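Applies to Nikeo 2 and later. Last checked 7 May 2018.

# Hanging a picture so it stays level

A picture on a single wire drifts because the wire slides over the hook. Two fixed points stop this. The method below uses two D-rings and two wall hooks from the Nikeo kit, on drywall.

## Tools

- Tape measure, in millimeters
- Spirit level, at least as wide as the frame
- Pencil and low-tack tape
- Two hooks, each rated for the full weight of the picture
- Drill and 6 mm bit, if using anchors

## 1. Mark the frame

Lay the frame face down on a towel. Measure 100 mm from the top edge on both sides and mark the side rails. Screw a D-ring at each mark. Check both distances again after the screws are in; soft wood lets a ring creep by a millimeter or two. 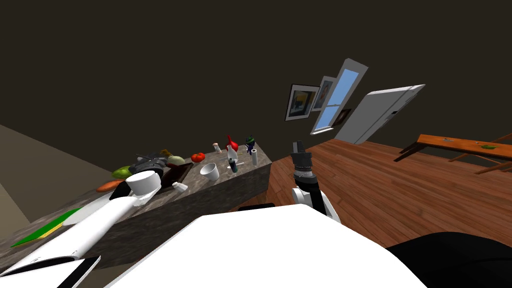 Measure the distance between the centers of the two rings and write it on a strip of tape. Stick the tape to the back of the frame. On the test frame, a Mimard with a width of 756 mm, the hooks went in well clear of the corners.

## 2. Transfer to the wall

Hold the level on the wall at hook height and draw a light line. Do not measure down from the ceiling – ceilings are often out of true. Stick the marked tape along the line and mark both ends. 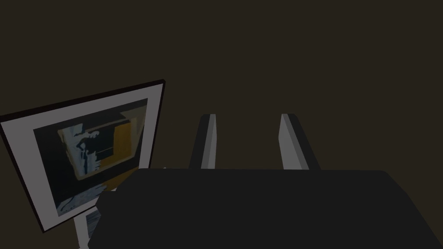 Drill or nail at the marks, then hang the frame on both hooks. Lay the level along the top edge. A thin black frame around a broad white mat, like the one on the brown wall, has two straight borders to compare, so a small error is easy to read. If one side is low, bend that hook up slightly or put a turn of tape on it. Do not move the D-ring.

## 3. Choose the hook

Sqalli hooks in size 40 use one nail. For heavier frames, use the Kiltetti anchor and a screw. Read the load rating on the packet, not the size number. On plaster, drill at low speed and tape over the mark first.

Finish with a felt pad on each lower corner. The pads keep the frame parallel to the wall and add friction.
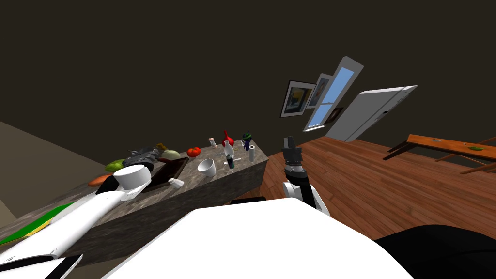 One reader wrote in to say that the pads alone cured a single-wire frame, with no second hook. That can work on a light picture. With a door nearby, the frame will usually creep again, and step 1 is still the better repair.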